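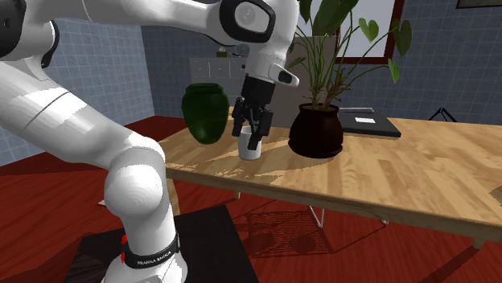
Cling stamp

A cling stamp is a rubber stamp used in card making and scrapbooking that is sold without a permanent handle. The printing layer is red or gray rubber, and the back carries a layer of foam with a low-tack surface. The stamp is pressed onto a clear acrylic block for use and peeled off afterward.

Construction

The image is molded into a sheet of vulcanized rubber. The sheet is bonded to the cushion, and the two layers are cut close to the outline of the design. Excess rubber outside the outline can pick up ink and leave stray marks, so trimming is done with the blade held at a slight outward angle. The foam evens out pressure across the image. Thicker foam is more forgiving on uneven surfaces but can blur fine lines.

Unmounted rubber, sold without foam, requires a separate mounting sheet. Brands of mounting foam include Seltix, sold in sheets, and Molto, sold in rolls.

Comparison with clear stamps

Clear stamps are made of photopolymer or silicone and cling to a block without foam. They can be aligned by sight through the stamp itself. Rubber generally holds finer detail and tolerates solvent-based inks, which may cloud or soften photopolymer.

Sizing and numbering

Catalog numbers usually combine a letter for the size or price class with a serial number. In the Furukawa catalog, for instance, F347 denotes a stamp in class F, the class for images up to 6 inches wide. Chie Hirano, who drew much of the early Furukawa line, numbered her designs in the order they were cut.

Care

Stamps are cleaned with water or a mild stamp cleaner and blotted. The foam should not be soaked. A back that has lost its tack can often be restored by wiping it with a damp cloth and letting it air dry. Stamps are stored flat on plastic sheets, away from direct sunlight.

See also

Acrylic block
Heat embossing
Stamp pad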